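Stulura build, thread from the workshop in Kilville. I write it in pieces because I have a clamp in one hand.

1/ For who is new: Stulura is a small arm on a low cart. It should drive to a marked place on the floor, pick up what lies there and bring it back. I build it with Catarina Guerreiro, she does the electronics and I do everything that makes noise.

2/ Since March we have a new wrist. The old one had play in the last joint, you could move the gripper with one finger. Now the bearing sits in a printed ring and the play is gone. The ring needed 37 hours of printing with all the failed ones.

3/ The wrist camera is also new. It looks past the gripper down to the floor. With the old bracket it was too far back and saw mostly the cart.

4/ Driving is fine now. Signe Grønli asked me yesterday if we use lidar. No, only wheel encoders and the camera. Our floor is flat carpet and the marked places do not move, so for us it is enough.

5/ Problem of the week: the motion command and the camera did not agree about time. The delay was 332 milliseconds. When the arm turned fast, the program corrected for a place where the gripper was not anymore. It looked like a nervous chicken.

6/ Catarina found the reason in the evening. Every picture was waiting in a buffer behind older ones. She made the buffer one picture long. I had already taken apart half of the elbow, for nothing – but it is clean now.

7/ For the pick zone we use yellow tape on the gray carpet. I tried white first and the program mixed it up with cables and reflections. Yellow is easy to find by color, also when the picture is blurred from the motion. Wrist camera view with the gripper over the zone and a black object in the square:

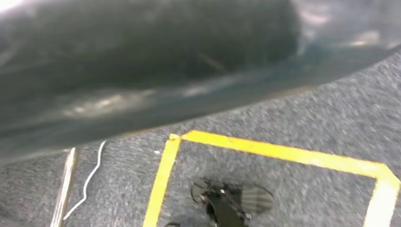
8/ Next: dark objects. The color filter finds the tape very well, but with black things it likes to take the shadow as a part of the object, and then the center is wrong. Brekke from the other bench says to put a second lamp on the opposite side. I would prefer to solve it in the code, but a lamp costs less than my weekend.

9/ Also on the list: slower last 200 millimeters before the grip, and softer pads for the fingers. Risow pads are too hard for smooth plastic. If somebody knows a silicone that sticks to printed parts, please write me.

10/ Now I have to put the elbow back together. One screw is left over and I do not like it.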